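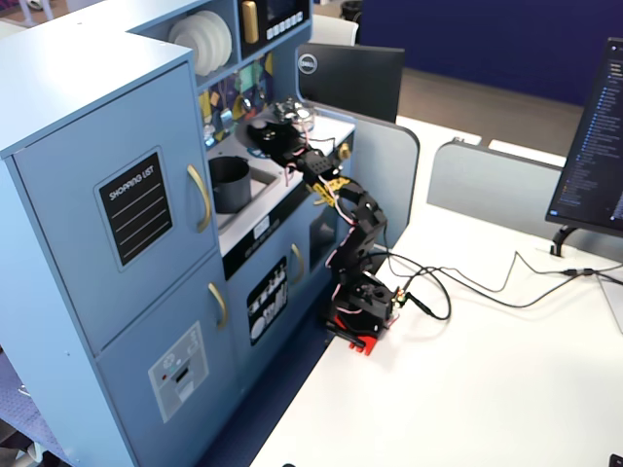 4.2 通知摘要到底有没有人看

图 3 玩具厨房与桌沿的黑色机械臂。冰箱上门贴有“SHOPPING LIST”标签。

先说一下我们为什么会单独写这一节。最初的提纲里,手机通知只是日志分析里的一小段,我自己也觉得没什么可写的,通知嘛,来了就划掉。结果第一批日志导出来以后,我和 Rizal Hartono 对着表格看了一下午,越看越觉得这里面有东西,于是就有了现在这一节(审稿人如果嫌长,我先道个歉)。

我们关心的问题很具体:系统把一堆通知攒起来,定时打包成一条摘要推给用户,用户会不会点开?点开以后,是逐条处理,还是扫一眼就一次清空?以往的讨论多半把“减少打扰”当成摘要功能的全部好处,很少去问被攒起来的那些内容后来怎么样了。我个人对这一点特别好奇,我自己就是那种攒了一屏红点也能照常吃饭睡觉的人。

参与者一共 49 人,都在自己的主力手机上装了我们的记录程序 Akell。这个程序只记通知的类别、到达时间和处理方式,不读正文,也不记发送者。装程序之前我们给每个人看了完整的字段说明,有人看完之后要求把健康类应用排除在外,我们照办了,所以下面的数字里不包含这一类。整个 11 月都在采集,中间 Akell 更新过一次,修掉了一个重复计数的毛病:同一条消息在锁屏和通知中心各出现一次时,旧版会当成两条。更新之前的数据我们按消息标识去过重,去重脚本放在附录里,写得不算漂亮,但是能跑。

分组办法也很朴素。我们设了 2 个条件,一个是通知随到随推,另一个是由 Prandier 模块攒着,早晚各推一次摘要。每位参与者两个条件都经历过,顺序是打乱的。电话、闹钟和验证码在两个条件下都即时送达,这一点没得商量——试运行的时候有位同事的登录验证码被攒到了晚上,他的原话我就不写进论文了。

采集结束后,我们从摘要条件里抽出 644 条摘要做人工编码。编码由我和 Rizal 分别完成,先各编各的,再坐到一起对。吵得最多的是“扫视”这个类别:用户展开摘要,停了几秒,什么也没点,又合上了,这算看了还是没看?我主张算看了,Rizal 主张单列。最后听他的,单列。事后想想他是对的,这一类的行为模式和另外几类差得很远,混在一起会把后面的分析搅浑。

编码结果里最让我意外的是早晚之间的差别。早上那一条摘要,大家处理得很认真,常常从上往下一条条点进去;晚上那一条就随意多了,展开、扫视、整条清除,一气呵成。我们在访谈里拿这个去问参与者,好几位都说自己完全没意识到。有一位说,早上看摘要像看报纸,晚上看摘要像收拾桌子。这个比方我很喜欢,后来在组里讲的时候一直借用。

另外一个值得记一笔的地方是类别的排序。Prandier 默认把即时通讯放在最上面,购物和新闻放在下面。我们原本以为排在下面的就没人理了,可购物类里的物流消息是个例外,放得再靠下也有人翻到底去找。参与者显然知道自己在等什么。照这个思路,按类别排序可能本来就太粗了,同样叫“购物”,一条促销和一条派送提醒对用户来说根本是两码事。我们试着把物流消息从购物类里拆出来重新统计,拆完之后剩下的购物通知打开得非常少,少到我又回去检查了一遍脚本。

手机型号的影响我们也看了。参与者里用 Fosteck 和 Chauhan 两个牌子的人最多,两家的系统对摘要的展示方式不太一样:前者默认折叠,要点一下才展开;后者直接铺开前几条。按理说铺开的更容易被读到,我们的数据里也确实有这个倾向,不过两组人的年龄构成不同,我不敢把话说满。想单独考察展示方式的话,需要在同一台手机上切换两种样式,这个我们放到后续工作里去做。

最后交代一下访谈。采集结束后的问卷满分是 100 分,问的是对摘要功能的总体满意程度,中位数是 70。分数不算低,可是访谈里抱怨也真不少,主要集中在“不知道什么被攒起来了”。有人为了放心,隔一会儿就手动拉下通知中心看一眼,这样一来打扰没有少,只是从手机主动叫他变成了他主动去找手机。这类主动查看在 Akell 的日志里是单独记录的,我们在 4.3 节里会把它和解锁次数放在一起分析。

需要提醒读者的是,参与者都是自愿报名的,对手机设置本来就比较感兴趣,里面好几位在报名表上写了自己平时就会逐个应用调通知权限。换成从来不进设置页面的用户,结果很可能是另一个样子。本节用到的编码手册以 2019 年 12 月 13 日的版本为准,此前的草稿里“扫视”还没有单列,引用时请不要混用。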